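Slide 14. Labels on the shelves

Say good morning, thank Grigoris for the room. Speak slowly.

We changed the labels in the Drestia store room in February. Before this, people wrote on tape, and the tape was falling down. 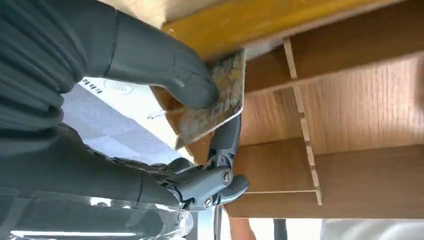 A card label has a hard life, and I ask you to plan for it. Every hand touches it, every box rubs it. Look at the face of this one, how scratched and stained it is, with only a faint square pattern on it. So please keep 2 spare cards for each shelf.

Pause here. Then Masanobu speaks for 3 minutes about the printing.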